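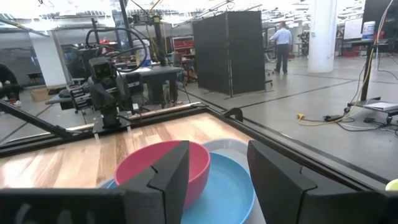 Pink bowl and the blue plates on the wooden table, stacking notes.

Workshop notebook, January 26, 2019

Saturday, so the building is quiet and I could use the whole table for the dishes. I continue with the question from last week: how should we stack the everyday set so that it takes little place in the Zarel crate and nothing is scratched when it travels to Wirton.

The order in the photo is the order I do not want to keep. The pink bowl stands only partly on the light blue plate, and the paler plate rim comes out behind it to the right. A pile like this looks fine on the table, but if I imagine it in a crate I am not calm. The weight of the bowl goes to one side of the plate and the rim has to carry it.

What I did after lunch:

I took the set apart and washed everything by hand, with little soap. Then I dried the foot of each piece very well, as last time a little water stayed under a bowl and the two pieces stuck together like with glue. I wrote this already in the autumn, but I forgot it again, so now I write it larger in my head.

Plates first, in the same direction. I put the flatter one at the bottom. I tried it also the other way and the pile rocks when I touch the table. It is a small movement but I can hear it.

Between plates: one sheet of the soft paper from Grajales. With 2 sheets the pile becomes slippery and the top plate wants to walk. One is enough.

Bowl in the centre, never half on the rim. It is easy to say and more difficult to do, because the inside of the plate is glossy and the bowl slides when I let it go. I found it is better to hold the bowl with both hands and lower it straight. If I put down one side first, it moves away from me.

The bowl upside down on the plate was also a possibility. It stands very stable and dust does not come inside. But the rim of the bowl then touches the glaze of the plate along the whole circle, and this I don't like for a long drive. For the shelf I think it is good.

Height of the pile with paper, bowl the right way up: 148 mm. The inside of the crate has enough room for this and a folded towel on top. I did not measure the towel when it is pressed.

About the table: the light from the ceiling reflects strongly on the wood and on the plates. When I look for fine scratches I must bend down and look from the side, or turn the plate slowly in the hand near the window. On the table I miss them. Please, if somebody else checks the set, do not trust what you see from above.

The old Zundinis packing booklet (the one from 1951, with the torn back page) says to use straw and to stand all plates on the edge. Straw we will not use. Plates on the edge is maybe not stupid, and I would like to try it in February with the second crate, if the dividers have come by then.

Still open:
- felt or paper under the foot of the bowl
- who has the key for the cupboard with the crates
- do we write the order of the pile on the lid, or put a small drawing inside

I left the set on the shelf next to the sink, plates with paper between, bowl separately. Please don't put cups in the bowl.

Workshop notebook pages | Contact | Copyright 2019 | Back to top

This site uses cookies to remember your settings. By continuing to read you accept their use. OK | More information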